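# Sawatzky bag cell: maintenance FAQ

Applies to the two-finger gripper and wrist camera on the Mitar arm. Maintained by Jade Kennedy.
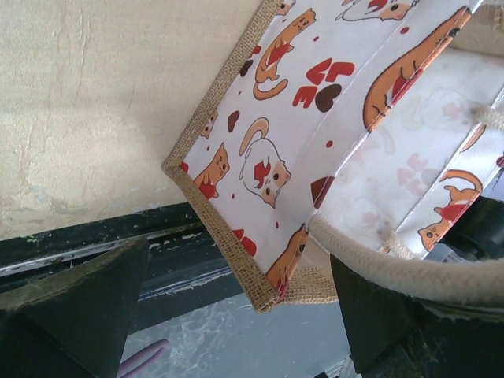

**How often are the fingers cleaned?**
At the start of each shift, and again after any run of burlap-trimmed totes. Burlap sheds. Wipe both fingers with a lint-free cloth and isopropyl alcohol, then pick fibres out of the finger joints with the nylon brush.

**When are the fingers replaced?**
At 1,000 grip cycles past the first visible groove on the contact face. Light scratches are acceptable. Colton McIntyre keeps spares in drawer 19.

**What grip force should be set for fabric bags?**
47 N for a folded edge. Rope handles can take up to 60 N, but the handle is not an approved grip point. Grip the body.

**The arm stops with fault 791. What does it mean?**
The fingers closed past the minimum width without registering an object. Open the gripper, jog the wrist clear and check the fingertip offset before resetting. If the fault repeats, re-zero the gripper from the Service menu.

**Do I need to recalibrate the camera after changing a finger?**
Yes. Run the short routine with the Lostum target plate. The full routine is only needed if the camera bracket has been unbolted.

**Can the work surface be repainted?**
Not without notice. A change in surface colour means new background captures. Email Maëlle Penner first.

**Who signs off a repair?**
Shirley Fortin, or Keegan Campbell after 4 p.m.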